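Sunday, late

Woke before six with the gutter dripping on the bins again. Lay there and did the sums for the boiler. Kelly Horrocks rang on Friday to say the part is in but the man to fit it isn't, so another week of the fan heater. I have it in the hall with both doors open and it does the kitchen after a fashion.

Porridge, then the pension letter. I have been with Fimotero for 19 years in one form or another and they still can't spell my middle name. The figure they give is 2337 a year if I stop in spring and a bit more if I hang on until I'm 65. I wrote both down on the back of the envelope and looked at them and then put the envelope under the fruit bowl. Natália thinks I should stop. She has thought so since the business with the Serrano contract, when I was on the phone to them most nights until nine.

Walked to the allotment at half ten. Ground sodden at the bottom end. The leeks are standing but thin. Took up the last of the beetroot, most of it the size of a golf ball, and left the tops on the heap. Masanobu Amano was there mending his fence with wire and told me he has given up on sprouts for good. He said the same last October. I gave him the spare netting and he gave me a bag of quinces, which I don't know what to do with. Looked it up when I got in. It all seems to be jelly and I have no jam pan.

Home by one, boots off in the porch. Bread and cheese, and the end of the soup.

Spent the afternoon on the spare room. It has to be clear before Shota Furukawa comes to stay, and there are still the boxes from Mum's that I haven't opened. Did three of them. The first was curtains, straight to the charity pile. The second was her recipe books with the Prandar knitting patterns tucked inside, and I lost most of an hour to those. I'd forgotten the yellow cardigan. The third was bills going back to before I left school, all in order of date with a rubber band round each year. I kept one for the gas and the rest can be shredded. Put aside the best of the empty boxes for whoever wants them. A good box is hard to come by, and the one on the table with its front open would do for a cat.

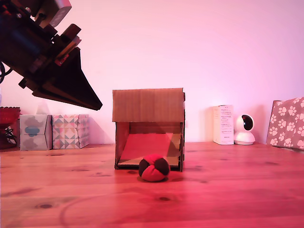
Evening

Masanobu Maruyama phoned at six about the choir. He wants me on second tenor for the winter concert as two of them have dropped out. I said I would come on trial. I haven't sung in front of anyone since the Kolteo works do, and that was mostly carols and mostly drunk. He is going to drop the music through the door. Rehearsals are in the chapel, so I'll want a jumper.

Had the beetroot roasted with a pork chop. Too long in the oven, the edges were bitter, but the middle was fine. Washed up straight away for once.

Wrote to Natália. Told her about the quinces and the leeks and left the pension out of it, then put it in after all as a postscript. She'll only ask. Natália Vaněk, care of her sister, until the end of the month, and I must remember the second flat number or it goes to the dentist downstairs.

The roof fund stands at almost 3000 now. That would pay for the gutter and the bad patch over the landing but not the chimney. I could leave the chimney another winter. Dad always did.

Rain again from eight. Heater off at ten. Must ring Kelly first thing, and find the key for the meter cupboard.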